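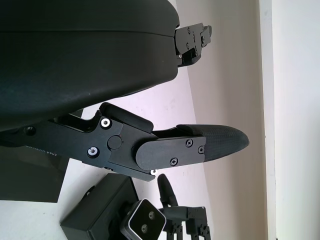 A gripper finger with its textured black pad.

Menaka Mridha has spent most of her working life waiting for the same small star to flicker. It is a red dwarf 83 light-years away, listed in her group's catalog as Skultska 2215, and it throws off flares that can double its brightness in under a minute.

"People ask what I'm looking for, and the answer is timing," she says. "How often it happens, and whether a planet close in could keep any air."

Her survey runs at Busura, a small observatory with a one-meter telescope. The group gets 17 nights a season there, most of them in July. Last season clouds took six.

"You plan around it," says In-ho Um, who writes the software that sorts the light curves. "We had 172 flares in the final list. I threw out a lot more than that. Satellites, mostly – and one bad column on the detector that I should have caught in the first week."

Mridha would rather have longer runs on one star than short looks at many. Um disagrees. He thinks the group should add at least a few older stars for comparison, and the two have been going back and forth on it all spring.

"She'll say we don't have the nights," he says. "She's right, we don't."

A proposal for more time went in on a Friday, an hour before the deadline. Mridha expects to hear by the end of summer. Meanwhile she is rechecking the faintest events by hand, one plot at a time.

"Some of them are going to go away," she says. "I'd like to know which ones before we publish."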